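The Return of the Town Toy Library

A service once thought to have had its day is finding new borrowers in Pedutlow and beyond

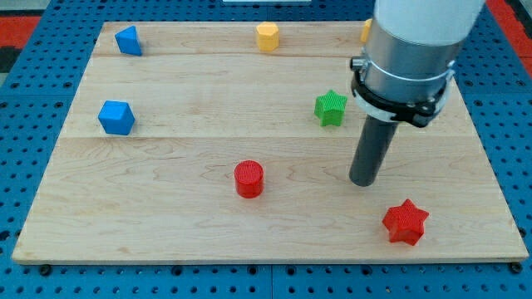 A shelf in the old corn hall

The toy library at Pedutlow opened in 1960, in a side room of the corn hall, with one cupboard and a ledger. Families paid a small yearly fee and could take home 3 items at a time. The ledger survives. It records a good many jigsaws, a dolls' house that went out every winter, and a long dispute over a missing wheel.

By the end of the following decade the service had moved twice and lost its funding once. Cheap plastic toys had become easy to buy, and the district council took the view that a public collection was no longer needed. The stock was put into storage at Nundach, where it remained until the present building became available.

Today the collection stands at 3410 items. The largest group is made up of construction sets and plain blocks, followed by puzzles, musical instruments and ride-on toys. Blocks are the oldest part of the stock and among the most requested. They have no batteries, need no instructions and can be used by children of very different ages in the same household.

What borrowing costs

Membership is open to any household in the district. A standard loan lasts four weeks and may be renewed unless another member has asked for the item. Childminders and playgroups may join on separate terms, which allow for larger loans over a full school term.

Lost pieces are the matter most often raised by new members. The library's policy is a mild one. Sets are weighed on return, and a small shortfall is noted on the label. Charges apply only where a set can no longer be used for its purpose. Spare parts are kept at the Nundach store, and many are drawn from incomplete sets given by the public.

A wider network

Pedutlow now shares its catalogue with the library at Sisay, and members may reserve from either branch. The two towns differ in what they borrow. Sisay, which has a younger population, lends more baby equipment – walkers, rattles, soft balls – and has asked for a larger share of the budget to replace it.

A third branch is planned at Bumorine, where 70 households have already registered an interest. The site is a former bank with good access from the street and level floors throughout. Opening hours have yet to be agreed, though a late session on Mondays is expected. Applications for membership at Bumorine will be taken from April at either of the existing branches.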